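Site: Drellside share kitchen and craft room, ground floor
Inspected by: Omar Nseir
Date: 17/09/2026
Last inspection: February, by Grirkach Property Services
Copies to: the Drellside office, and whoever keeps telling me the February list was "all closed out"

I used the Grirkach form because the office asked me to. I don't think much of it. It has a tick box for "general ambience" and nothing for the gas shutoff, so I've added lines where I wanted them and written comments where a tick would have been a fib. **OK** means I looked at it or tried it myself. **OK?** means I was told it was fine. **NO** means no.

## 1. Entry and floor

- [x] Door opens fully, closer works. **OK.** Shuts a bit hard. Watch small fingers.
- [x] Exit sign lit. **OK.**
- [ ] Mat flat, no curled corners. **NO.** Same corner as February. Marked "rectified" on the Grirkach sheet. If somebody rectified it, they did it by standing on it.
- [ ] Floor dry and non-slip at the sink. **OK?** Dry when I walked it. The non-slip coating is meant to be a Clelitero product, applied over the summer. I ran a shoe over the coated bit and the uncoated bit and couldn't tell you which was which. I'd like to see the invoice before I tick this.

## 2. Electrical

- [x] Safety switch trips on test button. **OK.** Tripped, reset, kettle clock now wrong. Sorry.
- [ ] Appliance tags in date. **NO.** Kettle and toaster fine. The sandwich press has a tag I can't read and the hot glue guns have no tags at all. There are 8 glue guns. I was told they're "hardly ever used", which doesn't agree with the bench.
- [x] No powerboards daisy-chained. **OK.**
- [ ] Leads clear of the sink. **NO.** Kettle lead reaches the basin with plenty to spare. Move the kettle to the other end of the bench. It takes a minute and I was tempted to do it myself, but then it'd be back by Thursday's dinner crowd or whoever comes in next.

Strike the weekday, I'm told rosters have changed. The kettle still needs moving.

## 3. Cooktop, oven, gas

- [x] Shutoff reachable and turns. **OK.** Stiff. I'd want it looked at before it's needed in a hurry.
- [x] Burners light evenly. **OK.** Back left slow.
- [ ] Rangehood filter clean. **NO.** The cleaning log says it was done. The filter says otherwise, and I believe the filter.
- [x] Fire blanket within reach, not behind anything. **OK.** It was behind the aprons. I moved the aprons.

## 4. Sharps, glass and breakables

- [x] Knives in block or guard. **OK.**
- [x] Craft blades in lidded tin, lid on. **OK.**
- [ ] No glass drinkware in the kids' area. **OK?** Two glass jars of buttons on the low shelf. The Xolalpa craft program people say jars aren't drinkware. True, and they'd break just the same.
- [ ] Broken glass kit complete. **NO.** Dustpan, no gloves, no newspaper. A kit with one thing in it is a dustpan.

## 5. Plastic cups and tumblers

New section. The old form puts these under "sundries" with one tick for the lot, and I don't see how you can inspect cupboards full of plastic with one tick. The drinking cups and the cups used to hold craft bits also get swapped back and forth, whatever the label on the cupboard says.

- [ ] Cups for drinking kept apart from cups for storage. **NO.** See the photo and my comment.
- [ ] Clear plastic checked for cracks and crazing. **OK?** Checked the ones I could lay hands on. I pulled 13 for hairline cracks at the rim and put them in a box marked DO NOT USE. If they're back in the cupboard next time I'll know the box is the problem.
- [ ] Sticks and skewers stored points down or capped. **NO.** Skewers loose in a drawer with the tea towels.
- [ ] Printed cups not put through the hot cycle. **OK?** Depends who you ask. Some say hand wash only, some say they've always gone in the machine. There's no wash instruction on the cupboard door. Put one up.

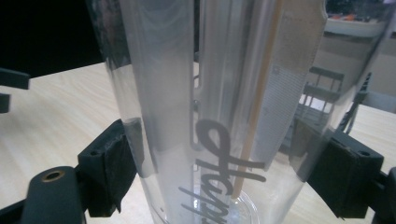

*Item 5, clear cylinder with script lettering starting "Happ", thin wooden stick and a strip of finely lined white paper or card inside.*

Comment on the above. I'd take it for a drinking tumbler, and that's my point: so would a thirsty eight-year-old. The stick could pass for a coffee stirrer or a skewer and I'm not going to argue over which. A cup with a stick in it belongs on the craft side with a label, or else emptied and washed before it goes anywhere near the drinks. I've been assured that "everyone knows which ones are which". I asked two people separately and got two answers.

There's also some frosted, whitish sleeve or tube inside. If it's a liner that lifts out, it needs to come out for washing. If it doesn't lift out, I want someone to tell me how the gap gets cleaned, and "it rinses through" won't do.

Action: pick a side for each cup and put a coloured dot on the base. The office has a sheet of 50 dots left over from the key tags. No purchase needed, so I don't expect to hear about budget.

## 6. Food storage and fridge

- [x] Fridge at or below the line on the thermometer. **OK.**
- [ ] Everything dated. **NO.** A container with "OURS" on it is not dated, and not much use as a name either.
- [x] Dry goods lidded. **OK.** Flour tub lid has a chip. Swap it when one turns up.
- [ ] No craft supplies in the food cupboard. **NO.** Food colouring is fine. Fabric dye beside the food colouring is not fine, and the bottles are much the same size.

## 7. First aid and signage

- [x] Kit present, sealed, in date. **OK.** Better than I expected.
- [ ] Burns gel. **NO.** Listed on the lid, not in the kit.
- [x] Emergency numbers on wall. **OK.** Faded. Readable up close.
- [ ] Incident book. **OK?** Book is there. No entries since February. Either it's been a very careful few months or people aren't writing things down.

## Before the next visit

| Job | Who | Done? |
|---|---|---|
| Replace mat at entry | Grirkach | |
| Invoice for floor coating | Grirkach | |
| Tag glue guns and sandwich press | Office | |
| Move kettle | Anyone | |
| Wash or replace rangehood filter | Kitchen users | |
| Sort and dot the cups, sticks out of the drawer | Xolalpa program | |
| Wash instructions on cupboard door | Office | |
| Fabric dye out of food cupboard | Xolalpa program | |
| Gloves and newspaper in glass kit, burns gel in first aid kit | Office | |

Please fill in the last column with initials. I won't accept a tick, I've seen how those get used. I'll be checking the mat first.

O. Nseir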